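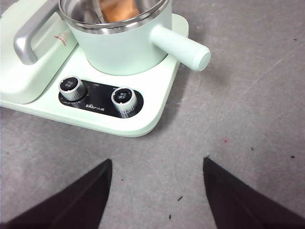
# Begehung Teeküche / Lager EG, Standort Eneck

Stand Nov 22, 2021. Geprüft: M. Canpolat. Vorige Begehung im Oktober, Punkte von damals mit (alt) markiert.

Legende: [x] i.O. / [ ] offen / [-] nicht geprüft

## 1. Elektrogeräte, ortsveränderlich

- [x] Frühstücksgerät mintgrün: rot-weißes Dreieck an der Seite noch drauf, Griff vorhanden. Bitte nicht abziehen, das Dreieck
- [x] Wasserkocher: Deckel schließt, Plakette gültig
- [ ] Kaffeemaschine: Prüfplakette fehlt (alt). Gerät ist im Verzeichnis unter Nr. 34 geführt, Plakette also vermutlich abgefallen. Elektriker soll neu kleben
- [ ] Mehrfachsteckdose hinter Kühlschrank: hängt an zweiter Mehrfachsteckdose. Geht nicht!! Sofort getrennt, lange Leiste ist bestellt
- [x] Kühlschrank: Dichtung ok, innen sauber, na ja, sauber genug
- [ ] Heizlüfter privat, unter Schreibtisch Empfang. Keine Prüfung, keine Freigabe. Mit nach Hause nehmen bis Ende der Woche. Gilt auch wenn es zieht
- [-] Mikrowelle: in Benutzung gewesen, nächstes Mal

Kommentar: Liste der Geräte hat 179 Einträge, davon sind 11 nicht auffindbar. Bitte Abteilungen nochmal abfragen, Frist setze ich per Mail.

## 2. Flucht- und Rettungswege

- [x] Ausgang Hof: frei, öffnet ohne Schlüssel
- [ ] Flur zum Lager: lichte Breite an der engsten Stelle 90 cm, weil Kartons von Tanus da stehen. Müssen weg, Palette gehört ins Regal C
- [x] Rettungszeichenleuchten: alle an
- [ ] Fluchtplan 1. OG zeigt noch die alte Wand. War im Oktober schon Thema (alt). Wer hat die Datei? Bitte melden
- [x] Sammelplatz Schild steht, Hecke geschnitten

## 3. Brandschutz

- [x] Feuerlöscher Teeküche: Plombe ok, Prüfung noch gültig
- [ ] Feuerlöscher Lager: zugestellt mit Leergut. Leergut während der Begehung weggeräumt, bleibt trotzdem offen bis zur Nachkontrolle
- [ ] Brandschutztür Lager: Keil drunter. Schon wieder. Keil eingesammelt. Wer die Tür wirklich offen braucht, bei mir melden, dann reden wir über einen Haltemagneten
- [x] Löschdecke vorhanden, hängt
- [-] Rauchmelder Serverraum: kein Schlüssel. Wartung macht Polishchuk, Protokoll anfordern

## 4. Lager und Regale

- [x] Belastungsschilder lesbar
- [ ] Regal B, unterste Stütze: Delle auf Kniehöhe, vermutlich Hubwagen. Fach darüber leergeräumt und mit Band gesperrt. Bitte NICHT wieder einräumen bevor der Regalprüfer da war
- [x] Leiter klein: Füsse fest, Spreizsicherung ok
- [ ] Leiter groß: eine Sprosse wackelt. Aus dem Verkehr gezogen, steht mit Zettel bei mir im Büro. Ersatz Angebot Ronomport liegt vor, Freigabe fehlt
- [ ] Boden vor dem Tor: Markierung abgelaufen, kaum noch zu sehen

## 5. Erste Hilfe

- [x] Verbandkasten Teeküche vollständig
- [ ] Verbandkasten Lager: Pflaster fast leer, Handschuhe abgelaufen. Nachgefüllt wird nur wenn jemand Bescheid gibt, also bitte Bescheid geben
- [x] Verbandbuch liegt aus, letzer Eintrag unterschrieben
- [ ] Aushang Ersthelfer: zwei Namen sind nicht mehr im Haus. Neue Ersthelfer gesucht, Kurs wird bezahlt und zählt als Arbeitszeit

## 6. Sonstiges

- Putzmittel stehen neben den Lebensmitteln. Umräumen, unteres Fach, Kindersicherung ist egal aber getrennt muss es sein
- Fußmatte Eingang rollt sich an der Ecke hoch, Stolperstelle. Neue Matte oder gar keine
- Licht Treppe UG flackert, an Hausverwaltung gemeldet, noch keine Antwort

Erledigtes bitte direkt hier abhaken und Kürzel dahinter, keine Zettel auf meinen Tisch. Nachkontrolle mache ich unangekündigt, zuerst Brandschutztür und Regal B.

Melahat Canpolat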